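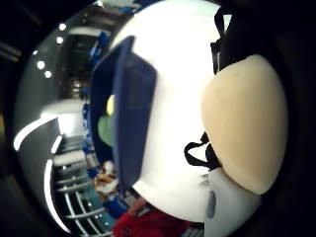 장갑 낀 엄지 너머로 보이는 흰 면과 남색 판. 천장 조명이 켜진 실내에서.

수디나우(Sudinau) 그리퍼 셀 정비·셋업 담당자를 찾습니다

수디나우는 손에 쥐고 쓰는 그리퍼와 그 그리퍼를 물려 쓰는 로봇 셀을 직접 꾸리고 고치는 팀입니다. 이번에 뽑는 분은 히니네(Hinine) 셀 한 대를 맡게 됩니다. 네, 한 대입니다! 여러 대를 얕게 돌보는 자리가 아니고, 셀 하나의 나사 위치와 케이블 경로와 버릇까지 다 알게 되는 자리예요. 저희는 이 일이 정말 재미있다고 생각하고, 같은 마음인 분이 오시면 좋겠습니다.

모집 인원: 2명 (주간 1명, 오후 1명)
근무지: 살세도(Salcedo) 작업동 2층
근무 시작: 8월 중
고용 형태: 정규직, 수습 기간 있음
보고 라인: 셀 운영 책임 제레미 보드리(Jérémie Baudry)

어떤 일을 하나요

아침에 출근하면 셀 전원을 올리기 전에 그리퍼부터 봅니다. 손가락 패드에 갈라진 곳이 있는지, 스트랩이 느슨해졌는지, 렌즈에 지문이 묻었는지 손으로 만져 가며 확인합니다. 광각 렌즈라 조금만 얼룩져도 가장자리 영상이 뿌옇게 나오거든요. 닦는 천은 매번 새것을 씁니다. 어제 쓴 천으로 닦으면 기름이 얇게 퍼져서 일이 두 배가 됩니다.

그다음은 영점 맞추기입니다. 그리퍼를 완전히 닫고 값을 읽고, 완전히 열고 다시 읽습니다. 이걸 5회 반복해서 기록지에 적습니다. 값이 한쪽으로 계속 밀리면 링크 핀이 닳고 있다는 뜻일 때가 많은데, 조립 나사가 풀려서 그런 경우도 있습니다. 둘을 구분하는 감각은 와서 배우셔도 됩니다. 처음 몇 주는 보드리 씨가 옆에서 같이 봅니다.

오전 나머지 시간은 셀 조명과 카메라 노출을 맞추는 데 씁니다. 밝은 흰색 물체를 다룰 때 표면 무늬가 하얗게 날아가는 문제가 저희의 오랜 숙제입니다. 조명 각도를 바꿔 보고, 노출을 내려 보고, 그랬다가 어두운 쪽이 뭉개지면 다시 올리고, 그런 일을 꽤 끈질기게 합니다. 좋은 조합을 찾았을 때의 기분은 꼭 느껴 보셨으면 해요.

오후에는 예정된 정비나 갑자기 생긴 수리를 합니다. 자주 있는 작업은 다음과 같습니다.

- 손가락 패드 교체와 접착면 청소
- 스트랩 교체, 버클 장력 조정
- 카메라 케이블 교체와 배선 고정
- 관절 커버 분해, 그리스 보충
- 제어 상자 필터 청소와 팬 점검
- 비상정지 버튼과 문 인터록 동작 시험
- 교체 부품 재고 확인, 주문 요청서 작성

케이블 이야기를 조금만 더 하겠습니다. 히니네 셀에서 제일 많이 고장 나는 부품이 손목 쪽 케이블입니다. 비틀림이 한 점에 몰리면 겉은 멀쩡한데 속 심선이 먼저 끊어집니다. 영상이 가끔씩 끊기다가 팔을 특정 각도로 돌릴 때만 죽는다면 거의 이 문제예요. 지금은 여유 길이를 더 주고 고정점을 옮겨서 쓰는 중인데, 더 나은 경로를 생각해 내는 분이 계시면 바로 시험해 볼 수 있습니다. 부품 상자도 공구도 셀 바로 옆에 있습니다.

이런 분이면 좋겠습니다

손으로 뭔가 고쳐 본 경험이 있는 분이면 됩니다. 산업용 로봇을 다뤄 봤다면 물론 반갑지만, 자전거든 재봉틀이든 복사기든 기계를 뜯었다가 다시 맞춰 본 분이라면 이야기가 통할 겁니다. 기본적인 전기 측정(멀티미터로 도통과 전압을 재는 정도)은 할 수 있어야 합니다. 회로도를 읽을 줄 알면 더 좋고요.

기록을 남기는 습관은 꼭 필요합니다. 저희 정비 일지는 누스탈비(Nustalby)라는 사내 시스템에 쌓이고, 교대하는 사람이 그걸 보고 일을 이어받습니다. "패드 교체함"이라고만 적혀 있으면 다음 사람이 고생합니다. 어느 손가락인지, 왜 바꿨는지, 조임값은 얼마였는지까지 적어 주세요. 문장은 투박해도 괜찮습니다.

다른 사람이 셀 안에 들어가 있을 때 전원에 손대지 않는 것, 본인 잠금장치는 본인이 걸고 본인이 푸는 것. 이 두 가지는 첫날 교육을 받고 서명하게 됩니다. 예외 없이 지킵니다.

우대하는 경험

- 광각 카메라 보정 경험
- 간단한 파이썬 스크립트 작성
- 3D 프린터로 지그나 브래킷을 만들어 본 경험
- 영어로 된 부품 설명서를 읽는 데 부담이 없는 분

근무 조건

주간조는 오전 8시, 오후조는 오후 1시에 시작하고 겹치는 시간에 인수인계를 합니다. 연차는 20일이고 입사 첫해에도 그대로 드립니다. 안전화와 작업복, 개인 공구 세트를 지급합니다. 공구는 쓰던 것이 손에 익었다면 가져오셔도 되는데, 토크 렌치만큼은 교정 관리 때문에 회사 것을 써 주세요. 점심은 1층 식당에서 제공합니다. 살세도 작업동은 엘리베이터가 있고, 작업대는 높이 조절이 됩니다.

오래 서 있는 시간이 있습니다. 좁은 곳에 팔을 넣고 나사를 푸는 일도 잦습니다. 면접 때 작업 공간을 직접 보여 드리니 그때 충분히 살펴보세요.

지원 방법

이력서와 함께, 최근에 고친 물건 하나에 대해 짧은 글을 써서 보내 주세요. 무엇이 고장 났고 어디부터 확인했는지 순서대로 적으시면 됩니다. 결국 못 고친 이야기도 좋습니다! 저희는 어디까지 살펴봤는지를 읽고 싶습니다. 분량은 한 쪽이면 충분하고 사진은 붙여도 되고 안 붙여도 됩니다.

서류를 본 뒤 통화를 한 번 하고, 그다음 살세도에서 반나절 실기를 합니다. 실기는 그리퍼 한 개를 분해해 패드와 스트랩을 갈고 영점을 다시 맞추는 과제입니다. 설명서는 보면서 하셔도 되고 질문도 마음껏 하세요. 빨리 끝내는 것에는 점수가 없습니다. 실기에 오신 분께는 교통비를 드립니다.

지원서는 수디나우 채용 창구로 접수하며, 제목에 공고 번호 818과 희망 근무조를 함께 적어 주세요. 셀이나 장비에 관한 질문은 같은 창구로 보내시면 보드리 씨가 직접 답합니다. 7월 말까지 받고, 두 자리가 모두 차면 그 전에 마감합니다.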